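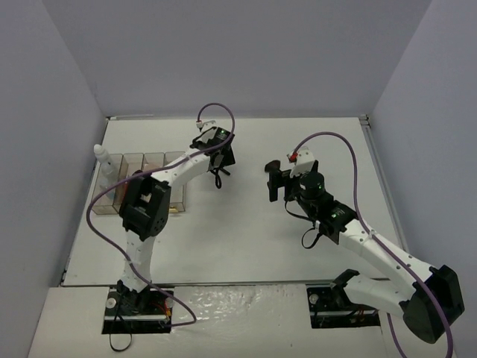 *A transparent plastic organizer with four long compartments. The white bottle in the first compartment is partly translucent.*

# Clear, Cloudy or Solid: How Light Meets Materials

**Girstead Science Centre, Learning Sheets for Ages 8 to 11**

Reviewed August 31, 2018

Light travels from the Sun, from lamps and from candle flames. It moves in straight lines, and it moves faster than anything else we know of. Sooner or later most of the light in a room meets a wall, a window, a cup or a person, and what happens next depends on the material it has met.

This sheet explains why you can see through some materials and not through others. Words in **bold** are explained again in the word list at the end.

## Three things light can do

When light reaches a material, it may pass through. It may bounce off, and scientists call this **reflection**. It may also be taken in by the material, and this is called **absorption**. When light is absorbed, its energy usually turns into heat. A dark car seat left in summer sunshine becomes very hot for this reason.

Most materials do a mixture of all three. A clean window lets most of the light through, but it also reflects a little. At night, with a lamp on indoors, you can see your own face in the window glass. The glass reflects the same small share of light during the day. You do not notice it then, as the light coming in from outside is so much brighter.

## Transparent materials

A material is **transparent** if light passes straight through it and you can see clearly what is on the other side. Window glass, clean water and clear plastic wrap are transparent. So is air, although very few people think of air as a material at all.

A transparent material does not have to be colourless. Red glass is transparent if you can see shapes clearly through it. The glass lets red light through and absorbs most of the other colours, so the world behind it looks red. Brown medicine bottles are made from coloured glass or plastic. Some medicines are spoiled by light, and the brown colour holds back part of it.

Thickness matters too. A glass of water looks clear, but a deep lake looks blue or green and you cannot see the bottom. Water absorbs a very small amount of light, and red light more than blue. In a glass the effect is too weak to notice. In a lake the light must travel through many metres of water, and the small losses add up. The edge of a sheet of window glass often looks green for a similar reason. When you look into the edge, you are looking through a much greater length of glass than when you look through the front.

## Translucent materials

A material is **translucent** if light passes through it but is spread out on the way. You can tell that there is a light on the other side, but you cannot see a sharp picture. Baking parchment, frosted bathroom glass and many white plastic bottles are translucent. A full milk jug made from pale plastic lets you see how high the milk comes, but you could not read a book through it.

The spreading of light is called **scattering**. It takes place when light meets many tiny bumps, bubbles or grains. Each one sends the light off in a slightly different direction. By the time the light comes out, the picture it carried has been mixed up.

Fog is a good example from outdoors. It is made of very small drops of water floating in the air. Water is transparent and so is air, but a ray of light crossing a foggy field passes in and out of a great many drops, and it changes direction at each one. The result is a white blur. Snow looks white for the same reason, even though a single ice crystal is clear.

## Opaque materials

A material is **opaque** if no light that you can see passes through it. Wood, brick, cardboard and metal are opaque in everyday life. They reflect some of the light and absorb the rest.

Opaque objects make the darkest shadows. A shadow is simply a place that light cannot reach, as something is standing in the way. Translucent objects make paler shadows. Transparent objects make very faint ones, often with bright lines in them where the light has been bent together.

Whether a material is opaque can depend on how much of it there is. One sheet of writing paper held up to a window is translucent. A thick stack of the same paper is opaque. Gold is an opaque metal, yet it can be beaten into leaf so thin that a greenish light shines through it.

## Why is glass clear?

Glass is made mostly from sand, and a pile of sand is certainly not clear. The grains are small, rough and often coated with other minerals. Light is scattered in every direction as it enters and leaves each grain.

To make glass, clean sand is mixed with other ingredients and heated in a furnace until it melts. The grains disappear into one smooth, thick liquid. When the liquid cools, it becomes solid without forming grains again. There is nothing inside to scatter the light, and the tiny particles that glass is made of absorb very little of the light our eyes can see.

Glass does absorb some kinds of light that we cannot see. Ordinary window glass stops a large part of the **ultraviolet** light that causes sunburn. It does not stop all of it.

## A story from the Girstead glasshouse

The Zungate Glasshouse stands behind the Science Centre. Its roof is made from 624 panes, and for many years all of them were clear. Ferns growing near the south wall often had brown, crisp leaves by the end of summer.

Darren Sugden, the head gardener, asked for the panes on that side to be changed. The new panes are translucent. They let in plenty of light, but they spread it out, so that no single leaf receives a strong beam for hours at a time. Light also reaches the lower leaves, which used to sit in deep shade.

Visitors sometimes ask whether the white panes are dirty. They are washed each September, together with all the others.

## Try it: the torch test

This activity takes 30 minutes. Ask an adult before you begin, and never shine a light into anyone's eyes.

You will need:

- a small torch
- a sheet of white paper, taped to a wall
- objects to test, such as a clear food container, a plastic milk jug, a piece of cardboard, a paper towel and a coloured drinking cup
- a pencil and a notebook

What to do:

1. Make the room as dark as you safely can.
2. Before testing each object, write down whether you think it is transparent, translucent or opaque.
3. Hold the object between the torch and the paper. Keep it a hand's width from the paper.
4. Look at the light on the paper. Is it bright with clear edges, dim and blurry, or missing?
5. Write down what you saw and compare it with your guess.
6. Repeat the test with 2 layers of paper towel, and then with more.

Some objects are difficult to place in a group. A scratched food container may be transparent in one part and translucent in another. Scratches scatter light in the same way as frosted glass does. If you find an object like this, write down both words and make a small drawing of where each part is.

## Does wet paper let more light through?

Lionel Cheetham, who leads our school workshops, is asked this question more often than any other. Paper is made of thin plant fibres with air between them. Light scatters each time it passes from air to fibre and back again. When water or oil fills the gaps, the light changes direction less at each step, so more of it gets through. A spot of butter on a paper bag looks like a small window when you hold it up to the light.

You can add this to the torch test. Dip one corner of a paper towel in water and leave the rest dry. Put the torch down and dry your hands before you pick it up again.

## Choosing the right material

People who design buildings and household goods think carefully about light. A shop window is transparent so that people can look in. A bathroom window is often translucent, which lets in daylight and gives privacy. Curtains for a baby's room may be opaque, as babies sleep during the day.

Storage boxes come in all three kinds. A clear box shows what is inside without being opened. An opaque box protects its contents from light, and this is useful for photographs and old letters, whose colours can fade.

## Word list

**Absorption** - when a material takes in light.

**Opaque** - letting no visible light through.

**Reflection** - when light bounces off a surface.

**Scattering** - when light is sent off in many directions.

**Translucent** - letting light through, but spreading it out so that no clear picture can be seen.

**Transparent** - letting light straight through, so that you can see clearly to the other side.

**Ultraviolet** - a kind of light that human eyes cannot see.

## For teachers and group leaders

A 45-minute workshop based on this sheet is offered to school groups in the Noguchi Room at the Science Centre. Torches and test materials are supplied. Groups should bring their own notebooks and pencils - pens are not permitted in the glasshouse. Bookings are made at the front desk.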